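From: Huệ Phan
To: workshop list
Date: February 18, 2023
Subject: Re: Hand-held gripper, finger pads slipping

> Are you still on the flat pads from the December build? I've printed
> the Virkinen fingers twice now and anything with a smooth shell slides
> out towards the tips as soon as I lift. Wondering if it's the pads or
> the linkage. Also, what are you mounting them on? My plates flex if I
> look at them.

No, I gave up on the flat pads over the new year. The fingers I have on now are ribbed behind, in magenta filament, with a dark grey face on the gripping side. The ribs let the face bend round whatever it meets, so you get a patch of contact where the flat pads only gave you a line. I printed the ribs at 85% speed on the Collville and they came out clean. Anything faster and the thin webs went stringy.

The plates are light grey, three screw holes each. Mine flexed too until I made them thicker near the trigger side. If yours are from the first set of files, check which version you have, as the hole spacing changed.

I've been trying it at my desk at home, mostly on the computer mouse. It is a good awkward shape: low, curved on top, and not much side to get hold of.

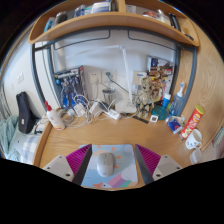

Fingers open either side of the mouse, on the pad.

What I've settled on is coming in low with the fingers fully open, then closing slowly. If one finger touches first it pushes the mouse across the pad and you end up chasing it. A bit of drag in the left linkage was doing this to me for weeks. I took the pin out, ran a 2 mm drill through by hand and put it back with a smear of grease.

The other job is moving the mouse off the pad and setting it down on bare wood. Wood and pad need different handling, so I try to do both in the same sitting. 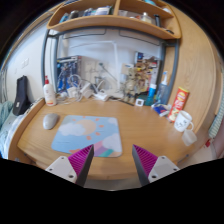 > What spring are you using for the return?

The long one from the Tendeo mixed box, cut down by two coils. The Antoniadis one is nicer made but too stiff, and my thumb gave out before the end of the evening.

The trigger cable is 300 mm, measured between the crimps. I went through the old archive and message 631 gives a shorter length, which will not reach if you use the thicker plates. Please don't cut to that.

Still to sort out: the right finger sits a shade further forward than the left when closed. I think it's the plate and will reprint it before I touch the linkage again. If anyone has ribbed fingers in a softer filament, I'd like to know how the webs are holding up.

Huệ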